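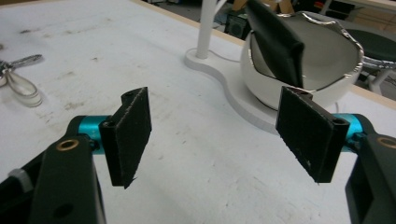 Slide 1: Hello, and the short version

Hi everybody. I'm going to talk for less time than the program says, so there's room for questions and for the people who were there to correct me (Nathalie, I can see you).

Short version: we had a gripper that let go of things. Not often! About 30 times over a whole run of pick trials, which sounds fine until you remember that one of those drops was a glass jar next to somebody's foot. No one got hurt. I still didn't sleep great.

Point at the pads before clicking on. Two pads, each one on its hinge, fuzzy facing on the inside. Ask people to look at the bottom edge of the facing on the left one. The fraying. Leave it up a good few seconds, then go.

Slide 2: What we thought it was

Software, obviously. I spent the better part of two weeks in the closing routine for Drellik, our pick controller, moving the force threshold up and down like a radio dial. I found two bugs. I fixed two bugs. The jar problem stayed exactly where it was.

(Pause here, people usually laugh, they've all done it.)

Slide 3: What Nathalie said

Nathalie Van den Broek came by from the Boersma bench, rubbed her thumb along one of the pads and asked when we'd last changed the facing. I said we hadn't. She asked if I'd logged the cycles. I had, sort of, and the log said 3688. The number we'd scribbled down for a facing change, back when we built the thing, was 2000.

So there you go. Old facing, worn edges, less hold than the controller believed it had. The fingers closed, the force reading looked healthy, and a smooth object slid out the bottom anyway.

Slide 4: Why the alarm stayed quiet

This is the part I'd like you to take home. Our fault check watched the motor current and nothing else. If the fingers stalled against something, that counted as a good grip. A slow slip doesn't change the current enough to trip anything, so the log says "held, held, held" and then there's glass on the floor.

Skip the plot if we're running late. If not: the flat line is the current, the arrow is the jar.

Slide 5: What we changed

New facing on both pads, always as a pair. A counter in Clolov that refuses to start a run past the limit, with no override button (I asked for one, I was told no). A lift test of 100 picks with a smooth dummy weight after every change. And you wear closed shoes at the table, me included.

We've had it running this way since December. I have one slip to report, and it was in the lift test, where we want them.

Slide 6: Still bugging me

The hinges. A pad that sits at a slight angle wears harder on one edge, and I don't have a good way to measure that yet. If anyone from the Clitton project has tried it, please grab me at the break.

Okay, questions. Repeat each one into the mic!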